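Equipment progress report to the Cerkby fund
3/5/23
Prepared by Nelly Flores

Dear all,

Thank you again for your patience over the winter, and for the kind notes after the last report, which I pinned up over my desk. We are further along than I expected to be at this point in the grant, though there are a couple of decisions coming up that I would love your thoughts on before we sign anything.

Where the money stands

We have now committed 65 percent of the equipment line. The largest part went on the arms and grippers for the folding table, and most of what was left over from that went to lighting, cables and mounts (always more mounts than you plan for!). The remainder is being held back for spare gripper fingers and for the second table, which I will come to in a moment.

Quotes for the second table

Two suppliers have come back to us, Celtier and Sorard. Celtier is cheaper up front, but their service contract is billed separately and begins the day the crates arrive, whether or not we have unpacked them. Sorard costs more and includes three years of repairs, with a delivery time of 27 weeks, and that worries me a good deal more than the price does. I have asked both of them to quote again with the spare parts listed line by line, so that we can compare like with like. Our colleagues in Cáceres went through a very similar purchase in February and have generously offered to share their paperwork.

Work at the first table

Cloth handling is still where most of our hours go. Garments are set out on the table in a heap next to the plastic bin, and we are using that layout to work out how much reach and clearance the second table will need, so the order is based on our own work and we don't have to lean on a catalog.
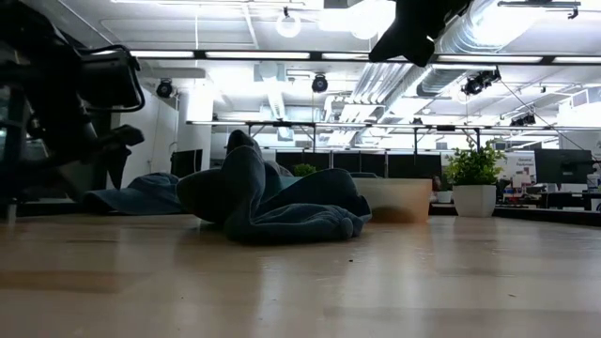 What we need from you

Please let me know whether unspent lighting money may be moved to spare parts. A short email is plenty, and I am glad to talk it through by phone if that is easier.

With warm thanks,
Nelly Flores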